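Diario > Teleoperación > Cuaderno de marzo
Marzo, por la tarde. Por la autora del cuaderno
Lectura: 2 minutos

Demostración 256 de las 694 que pide Grinby. Llevo los mandos desde las nueve y ya muevo la taza del desayuno con la muñeca rígida, como si tuviera que quedar grabado para la posteridad.

Hoy tocaba otra vez la casa simulada de Nakstead, con los dos brazos. Se supone que el robot aprende de mí, lo cual debería preocupar a alguien en Clallow. Si dudo, aprende a dudar. Ayer me rasqué la nariz con el mando en la mano y hay 49 segundos de brazo izquierdo meditando sobre su existencia. Los marqué como descartados, con cierta pena. 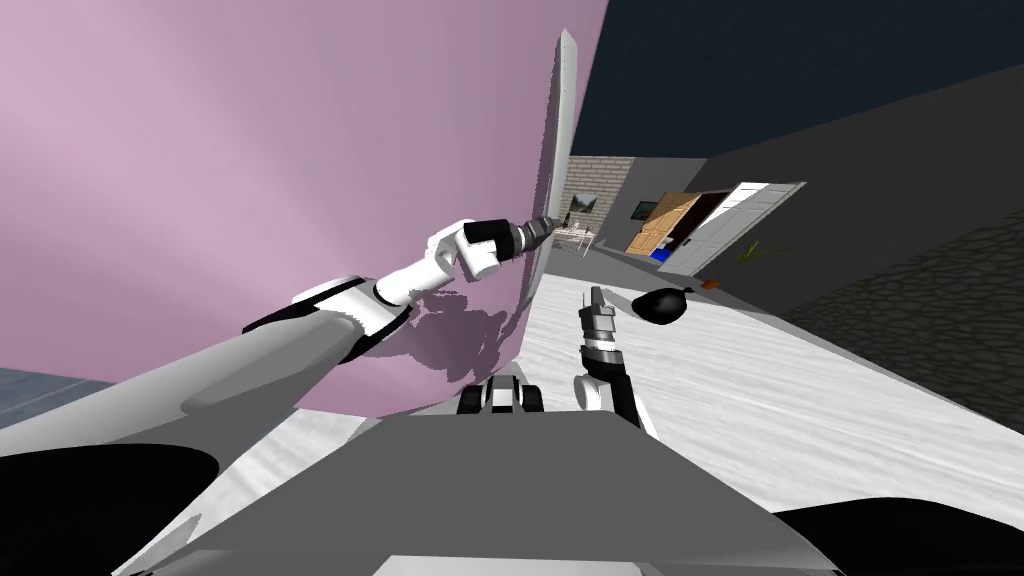

Mi problema sigue siendo el brazo izquierdo, porque soy diestra y se nota. Mientras pienso en el derecho, el otro se me va por libre. Ahí lo tengo, casi tocando el canto del panel blanco, y la pinza derecha tiesa junto al bulto negro del suelo, con los dedos hacia arriba, como pidiendo la palabra. Y todo torcido, que a media tarde ya inclino yo la cabeza para compensar.

Uddin se colgó dos veces antes de comer. Mañana repito la serie entera, más despacio. Comprar pilas y algo para el cuello.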